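The Green Belt Has Landed on the Big Table

If you haven't been by the back bench at Ilturska since March, come and take a look! The big table has fresh brown paper, a new grid of blue tape, and, best of all, the little conveyor belt we've been wanting all winter. We went with the narrow one from Clumo in the end, the 400 model, and it sits on the table as if the squares had been laid out for it. There's an open blue bin to go with it, and the control box with the round white button lives over by the right-hand edge. 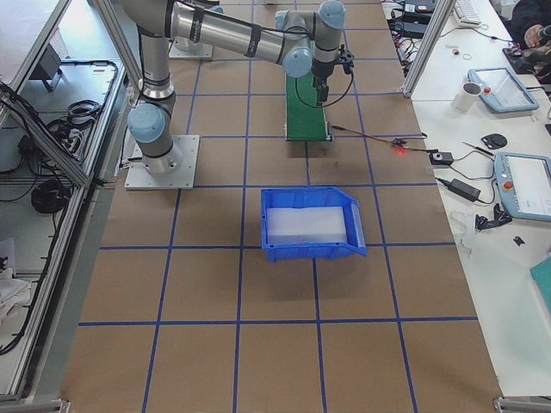 Why We Love the Tape Grid

Taping took an entire afternoon and 213 feet of blue tape, and it was worth every inch. Say "one square down from the belt" and everyone knows where the bin goes. The paper picks up scuffs, sure, but a fresh sheet is cheap and the roll from Goron is 1000 feet long, so we're set for quite a while.

The belt itself is a lovely thing up close. It's a smooth, saturated green with faint paler markings on it, a dotted line with a stack of tiny arrows running off to one side.

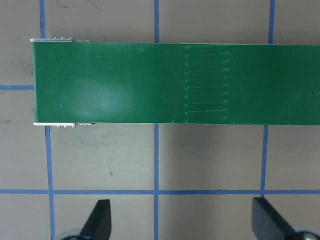
We'd been torn between this one and a wider belt from Mangubat, which would have eaten up half the table. Narrow was the right call — you can turn it either way on the grid and still have plenty of squares left over for sorting trays.

It also shines! With the overhead lights on you get a bright white streak along the green, and the silver rail down the side looks very smart against all that brown.
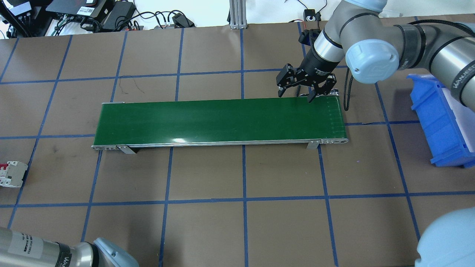

A few requests from the bench crew: wipe the belt with a dry cloth only, keep drinks on the other side of the room, and clear the belt when you finish your turn.

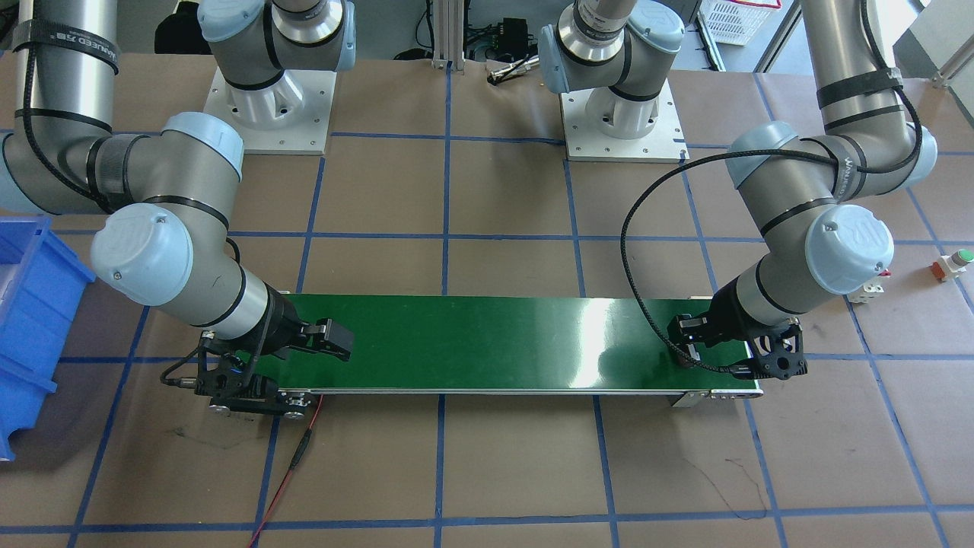
Sorting sessions start May 18, 2025, and the sign-up sheet is by the door. Bring small, light things to send down the belt — the odder the better!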